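Reviews > Workshop > Lighting > Drallon Bench Light

Drallon Bench Light, long-term review

I bought the Drallon after two years of working under a single ceiling bulb that put my own shadow across whatever I was trying to see. It is a plain LED bar on two brackets, 900 millimeters long, with an inline switch and a dimmer knob at the left end. I have had it up since June and it runs most evenings.

Setup

The brackets screw into a shelf or the underside of a cabinet. The screws in the bag are too short for anything thicker than a cheap shelf, so I used my own. Mounting took 15 minutes, most of it spent finding a stud. Lachlan Hepburn has the same light hung from chain over his sewing table and says it swings a little when he opens the door, but otherwise he has no complaints.

The cord is shorter than I wanted. Mine reaches the outlet with a few inches to spare - measure before you drill.

Light quality

The light is even from end to end, with no bright spot in the middle. My older Clindeo bar had one, and it made small print hard to read on glossy paper. At full brightness the Drallon is too much for a white bench top, and I keep it at 60 percent. Below a quarter it hums. The sound is faint, but I hear it when the radio is off.

Pale walls help a lot with any bar like this. They send light back onto the sides of the work, and you can get away with a lower setting.
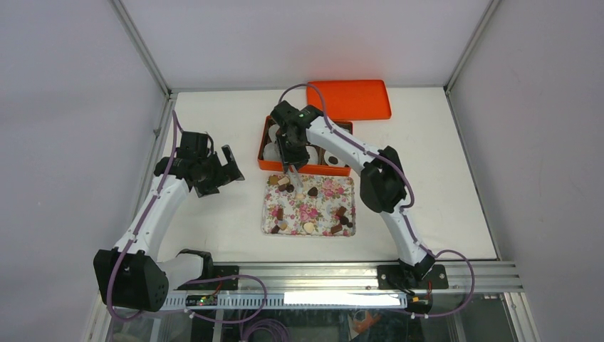 What I don't like

The dimmer knob has no off position, so you need the inline switch, and mine ended up behind a drawer unit. The end caps are loose. One fell off in the first month and I glued it back on. The Sikder costs a bit more and has a proper touch switch on the front, though its light looks bluer to me.

After 1,518 hours on my plug-in timer the Drallon is as bright as I remember it being. I would buy it again for a bench, and pick the Sikder for a kitchen.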